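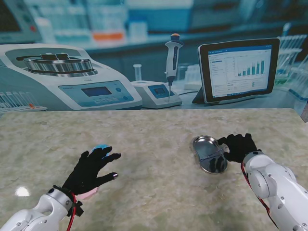 Aurora Louro came in at seven on Monday and her stool was gone. For 33 years she had laid out the trays at the Raltari clinic.

"They moved it to the hall," said Hélder. "You will watch the screen now."

She watched. The two arms worked without hurry, 170 trays before lunch. Her best day was 80.

"Do you miss it?" Hélder asked.

She looked at her hands. They were dry and clean, and they had nothing to hold.

"Bring me the stool," she said. "I can watch sitting down."

He went to get it.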